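The Pad on My Kitchen Counter

I have been sewing since I was 11. Quilts, curtains, one truly regrettable bridesmaid dress. So when my neighbor Filippos Antoniadis started teaching an evening class on suturing and told me anybody could sign up, I figured I'd be the star pupil. Then he handed me a square of fake skin, and my first knot fell open before I'd even set the thread down.

The pad is the thing I keep telling people about! It has pores. It has those faint little creases you get on the back of your hand. I bought my own from Durkent after the second class (23 dollars, and my husband still moves it with a spatula), and it lives on the counter next to the fruit bowl.

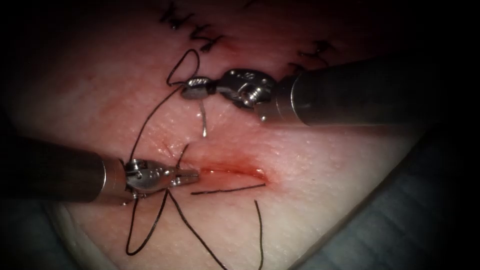 THE THREAD

Black thread against a pale pad is a kindness to beginners, and I'd recommend it to anybody. You can follow every strand, which matters because the stuff wants to spring up into loops and fan out and generally go wherever you aren't looking. A slit is such a small thing, and the thread seems to take up all the room around it.

Quilting thread lies down when you tell it to. Suture thread has opinions. I got through 26 knots on my first weekend at home and kept two of them. Filippos looked over what was left and told me I was pulling like somebody starting a lawn mower, so now I pull flat and slow, one side and then the other, and stop the moment the edges touch.
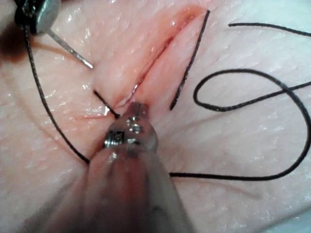

THE CUT

Edges were my real problem. On a seam you fold the raw edge under and forget it. A cut in a pad has lips that puff up on either side, and they have to meet without one rolling under the other. Orestis Gavalas, who sits at my table and repairs saddles for a living, got this right away — leather is thick too, he said, so you think about depth first. He goes in straight down, turns his wrist, and comes up the same distance out on the far side. I copied him shamelessly.

I also quit cutting fresh slits all over the place. Rows are better. When you start a new line with the old stitches still sitting there, you can see exactly where you got lazy.

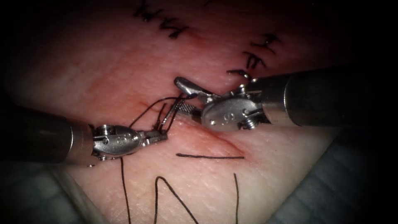
My own old rows wander, and the tails are all different lengths, but by July I'd like to have one I could show my mother, who taught me to hem and checks everything from the back. Orestis has already moved on to a curved cut. I'm staying with straight ones for now, and I've ordered another pad, plus two more packs of black thread.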